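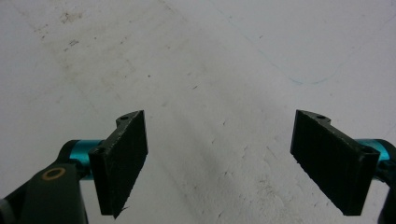

Fig. 1. Finger pads, second version, jaws open.

So by the end of May I had a hand-held gripper that opened and closed nicely and fingers I hated. My first pads were too smooth, and the test bottle slid straight out of them! Gonçalo Magalhães, who shares the Loureiro workshop with me, told me to stop sanding and just leave the faces rough. I grumbled, reprinted both (nearly 80 minutes for the pair) and bolted them back on with the teal spacers I'd already bought.

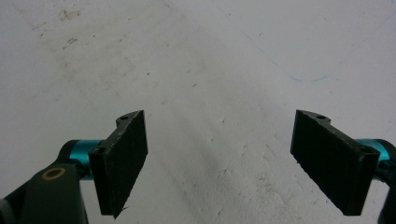
The left one still has a ragged bit sticking out at its bottom point, and I've decided to live with it until the grip tests are done. I did 13 lifts with each set, using the same bottle filled to 373 grams. The smooth pads dropped it 2 times and let it slip on most of the others. The rough ones didn't drop it at all, though it did twist a little if I grabbed it too high. Next I want to try a thin rubber layer, and maybe a brass bushing with a tighter fit, if Grevelon has my size in stock.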